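October 16, 2025

Notebook, sound side. Episode four of Skurnance, second pass on the dialogue.

Good long day, and I want to get it down before I forget which version of the Birkar speech we liked. For anyone picking this up cold: Birkar is the old ferryman, Drasine is the river spirit who talks through him in the back half of the season, and episode four is the first time the audience hears both voices in one mouth. So it matters a great deal, and I have been putting it off since September by tidying up the footsteps instead (the footsteps are lovely now, by the way).

The session has 106 dialogue lines in it. Of those, 74 are clean and I would be happy to send them to the animators for lip sync this afternoon. The rest are either waiting on pickups or are the Birkar and Drasine lines, which need their own treatment and which I'll go on about below.

What I tried first was the obvious thing, the spirit voice dropped in pitch and tucked underneath the ferryman's. It sounds like every possessed person in every cartoon I watched as a kid. I have a soft spot for that sound, but it eats the consonants, and the writers have given Drasine some very crunchy words. "Thatch" and "ratchet" in the same sentence! By the time the pitch shift is done with them they are soup.

Second try was much better. I left the spirit at her natural pitch, recorded close, almost no room on it, and put all the river on Birkar instead. So the human voice is the one that sounds far away and wet, and the spirit is right in your ear like somebody on the next pillow. It gave me a chill on headphones. On the little speakers by the kettle it is less of a chill and more of a confusion, so I pulled the room on Birkar back a bit and added a small dip where her voice sits. Saved as version 12. Please listen to that one and not 11, which has the same name apart from the number and a nasty click at the top.

Things to remember on version 12:

The breath before "I carried your mother across" stays in. I know the note said to take out breaths. It's the best breath in the episode.

The laugh in the lantern scene is from the table read, not the booth, and you can hear paper under it if you solo it. In the mix with the water going it disappears. If we ever lose the water we have to replace the laugh.

Birhane (the town, for the new folks, it's said with the weight on the first part) is pronounced two different ways in this episode. The ferryman's way is right. The market woman says it the flat way in two lines, and I have put both on the pickup list. I did wonder about leaving it, people in real towns argue about how to say the name all the time, but the script makes such a fuss over it in episode six that it would look like a mistake.

Timing. The boat scene is running long against the animatic. Shot 865 is where it shows, Birkar's mouth is closed and he's still talking. I can get most of it back by closing up the pauses after the bell, but I'd hate to, the pauses are where the acting is. Could the board hold on the oar a little longer? I will ask nicely and bring cookies.

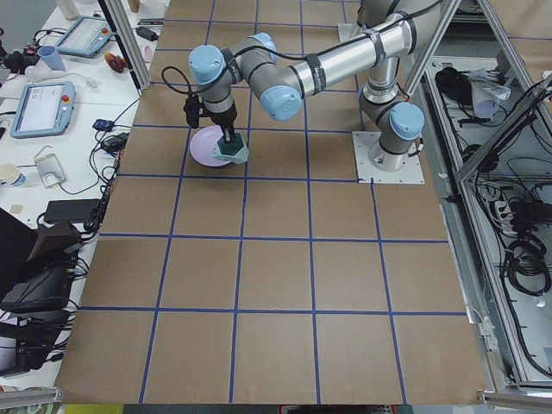
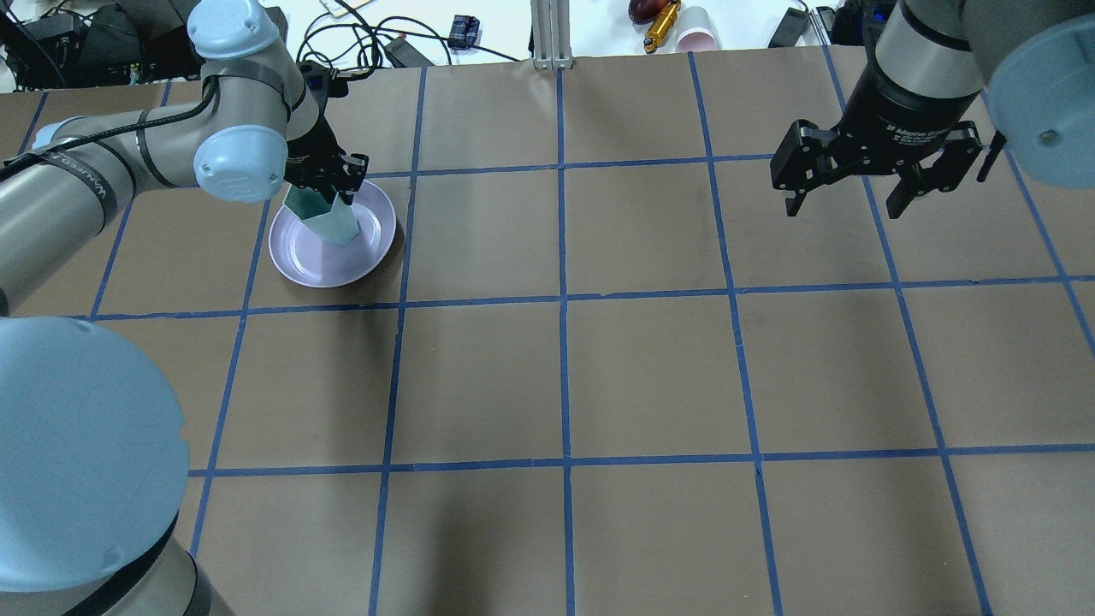 Back to the bell, while I think of it. We have three bells in the library now and I've used the smallest one slowed to half speed, with the tail of the big one glued on the end. The glue is audible if you know where it is. I'll redo it tomorrow with a longer fade, and I'd like to try striking something in the stairwell too, it has such a pretty ring to it up by the second landing. Bring a blanket for the door if you come along, the street side lets in the buses.

Pickup list as it stands: the two Birhane lines, the whispered count in the hold (too much mouth noise, sorry, my fault, I had the mic too close), and a spare scream or two for the rapids. For the screams please book the last half hour and nothing after it. We did them first last time and had a hoarse ferryman for the rest of the session.

Also the headphones in booth two are going in the left ear again. I've put tape on them. If the tape is gone they have either been fixed or somebody needed tape, so check before you trust a pan.

Still to do on my end: music stems for the closing titles, new fade on the bell, rename version 11 so it stops fooling people.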